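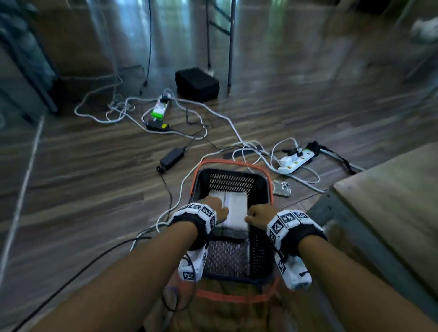
Tips for getting on with the Jisis wrist kit at home
Household tips, Friday, July 18, 2025

The Jisis kit is a pair of wrist trackers. You wear them while you do ordinary chores, and the recordings are used to teach a household robot the same jobs. We have had ours for 13 days, mostly for laundry and tidying.

Putting it on
Push your sleeves up first. Do the strap up over bare skin, firm enough that the blocks don't turn when you twist your wrist. Keep the printed squares clean with a dry cloth. Spray cleaner lifts the ink.

Folded washing
Fold on a table and carry the stack over. Set it at the near end of the basket and press down with a flat hand before letting go. A basket with handles that fold outwards is easier, as the module under the wrist catches on a fixed one. Mesh bottoms are fine.

Cables
Leads are the main nuisance. Chargers and power strips spread across the floor quickly, so push them to one side before you kneel down. Never stand a basket on a lead. Velcro ties work better than plastic ones, which have to be cut off every time you move something.

Batteries
Ours run for 2 hours. Charge both sides together or they drift apart.

Is it worth having?
Hire from Probert costs £200 a month with a £300 deposit. The Estberg version is cheaper, but the straps are stiff and only come in one size. Dosta sells spare straps that fit both. Wash them by hand and dry them flat, away from the radiator.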